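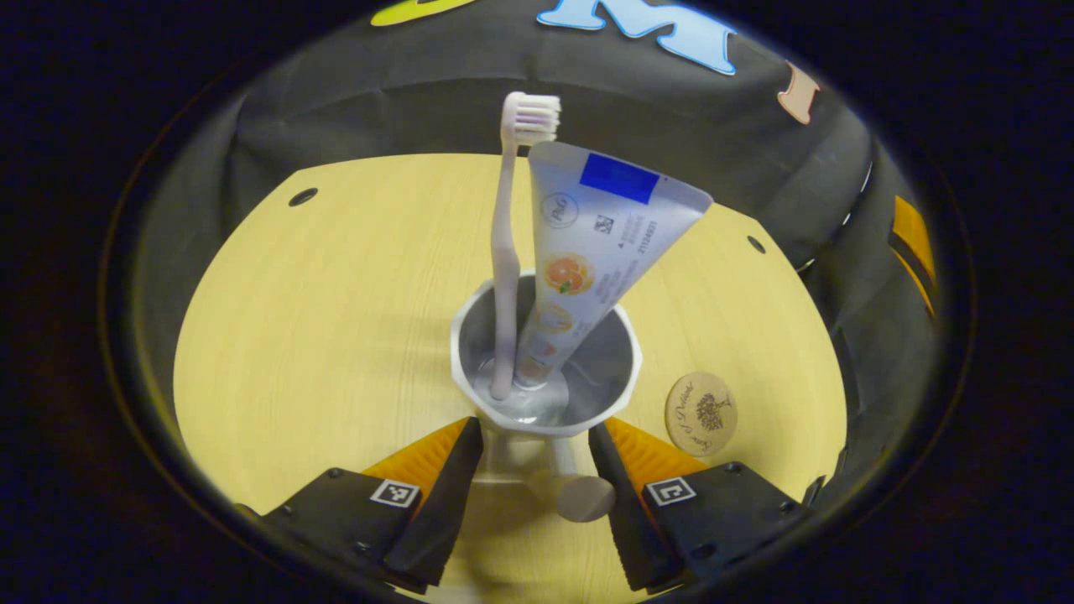

The Moulin station is checked every morning before the first recording. Lorraine Kettle starts with the fingers. Each orange pad is pressed along its full length with a thumb, and a pad that lifts at either end is replaced. The screws come next, tightened by hand with a short driver. Power tools strip the plastic.

Markers are wiped with a dry cloth. Alcohol dulls the black ink, and a dull marker costs more time than a dusty one. The Stakberg software reads the gap between the fingers from the marker positions, so both must be found with the gripper fully open and fully closed. If the closed reading is off by more than 2 mm, the zero is set again.

Lens cleaning follows, then a test run of 75 open-and-close strokes. Kettle logs the result on paper – the Ukala tablet mount broke in the spring – and copies it over at noon.

Pads are changed as a pair after 1,350 grasps, worn or not. Mixed pads pull a thin handle or a cup stem to one side during the close. A new batch from Nandel is due in July.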